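Home > Heating, Cooling & Air > Dehumidifiers > Portable

Plaritz Bravo Portable Dehumidifier, 18 L

Sold and serviced in Australia by Plulline

In stock at the warehouse. Ships in a single carton. Click and collect available.

Overview

The Bravo is a compressor dehumidifier for flats, units and small houses. It takes damp out of the air in bedrooms, laundries, studies and closed-up spare rooms, and it can dry a load of washing on an indoor rack when the weather won't let you hang it outside. It runs from an ordinary power point and needs no installation.

Rated extraction is 18 litres a day. Like all ratings of this kind, that figure is taken in warm, very humid conditions. In a cool room in winter you will collect a good deal less, because there is less water in cold air to begin with. If your house regularly drops below 10 degrees inside, look at a desiccant model instead.

Most of our customers buy one unit and wheel it between rooms. The castors are fine on floorboards and tiles. On thick carpet it is easier to lift the unit by the two side grips.

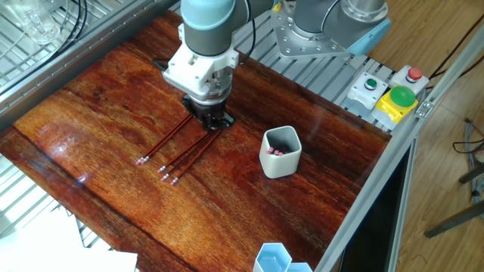

What's in the box

Bravo dehumidifier with tank and washable filter fitted
Drain hose, 1 metre
Printed manual and warranty card
Four castors (push in by hand, no tools)

The castors are packed in a bag inside the water tank. Take them out before you switch on.

Controls

There are five buttons on the top panel: power, mode, humidity, fan and timer.

Mode switches between Auto, Laundry and Continuous. Auto holds the room at the humidity you set and turns the compressor off when it gets there. Laundry runs the compressor and the high fan together and ignores the humidity setting. Continuous runs until the tank is full or you stop it.

Humidity can be set from 40 to 70 per cent in steps of five. For most homes 50 or 55 is comfortable. Going lower uses more power and can dry out timber furniture.

Fan has two speeds. Use low overnight.

Timer turns the unit on or off after a number of hours, up to 14. If the power goes out, the timer is cleared but the mode and humidity settings are kept.

Child lock: hold the timer button for three seconds. Hold it again to unlock.

Emptying the tank

The tank slides out from the back. When it is full the compressor stops, a red light comes on and the unit beeps ten times. It won't start again until the tank has been emptied and pushed fully home. If the red light stays on with an empty tank, the float has probably stuck. Tip the tank gently from side to side until it moves freely.

The water is not for drinking, cooking or filling fish tanks. It is all right for flushing the toilet or mopping.

To drain continuously, remove the rubber plug at the back, push the hose on and run it downhill to a floor waste or laundry tub. The unit has no pump, so the hose can't go up and over the edge of a sink unless the unit itself is standing higher than the sink. A longer hose is sold separately as the Jititach hose kit (see Accessories).

Where to put it

Leave 30 cm clear at the back and sides and 50 cm above. Keep the unit upright and on a level floor. Close the windows and the door to the room, otherwise you are trying to dry the whole street.

For laundry, stand the unit next to the rack with the louvre pointed at the clothes and leave gaps between the items. Jeans and towels take longest and should go closest.

In a study or home office, keep it away from loose paper and point the louvre away from the desk. Books and cardboard files do best at a steady 50 to 55 per cent. Solid timber desks and tables can move a little as a room dries, so bring the setting down over a week or two if the room has been damp for a long time. 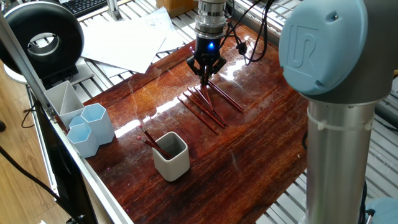 Pencils on a glossy wooden tabletop.

Don't use the Bravo in a bathroom while someone is showering, in a garage where fuel is kept, or outdoors.

Noise

The low fan is about as loud as a fridge in the same room. The high fan is louder and you will need to turn the television up. A gurgle for a minute after the compressor stops is the refrigerant settling and does not need a service call. Rattling usually means the tank is not seated or a castor is loose.

Cleaning

Filter: every two weeks in normal use, weekly if you have pets. Slide it out from the back, vacuum it or rinse it under lukewarm water, and let it dry in the shade. Don't run the unit without it.

Tank: rinse weekly. A drop of dishwashing liquid is enough. Don't put the tank in the dishwasher.

Cabinet: damp cloth only. Sprays and solvents will cloud the top panel.

Storage: switch off, leave for a day with the tank out, then dry the tank, wind up the cord and store upright. If the unit has been laid on its side in a car, stand it up for 24 hours before plugging it in.

Specifications

Brand: Plaritz
Model: Bravo
Type: compressor
Rated extraction: 18 L per day
Humidity range: 40 to 70 per cent
Operating temperature: 5 to 35 degrees
Fan speeds: 2
Timer: up to 14 hours
Plug: standard Australian three-pin, 10 amp
Colour: white
Country of manufacture: see rating label

Accessories

Jititach hose kit. Four-metre hose with two clamps and a wall clip. Fits the Bravo drain outlet without an adaptor.

Replacement filter. Same as the one supplied. Worth having a spare if you want to keep the unit running while the other one dries.

Replacement tank and float. Sold as a set only.

Delivery and returns

Delivery is free on orders over $100 to metro addresses. Regional freight is worked out at the checkout from your postcode. The courier will leave the carton at the front door and does not carry it up stairs.

Unused units in the original carton can be returned within 30 days. Return freight is at your cost unless the unit is faulty. Please don't send anything back without a return number, as the warehouse can't match it to your order.

Trade orders over $2,000 are quoted separately. Property managers and strata buyers should use the trade form so the invoice comes out with the right details.

Warranty

Two years on the whole unit for home use, 12 months for rental or business use. Filters and hoses are not covered. These terms are in addition to your rights under Australian Consumer Law. Keep your receipt or order email.

Common questions

Can I leave it on while I'm out?
Yes, in Auto, on a level floor, with the cord plugged straight into the wall. Don't use a power board or extension lead.

It is blowing warm air. Is it faulty?
No. All compressor dehumidifiers warm the air slightly as it passes through.

Will it get rid of mould?
It will make the room less suited to mould. Mould that is already on a wall or ceiling still has to be cleaned off, and a leak still has to be fixed.

There is hardly any water in the tank.
Check the room humidity first. If it is already at your setting the compressor will be off. In a cold room, expect less water and some pauses while the coil defrosts.

Page updated Nov 7, 2024. Price and stock are checked daily and may change without notice.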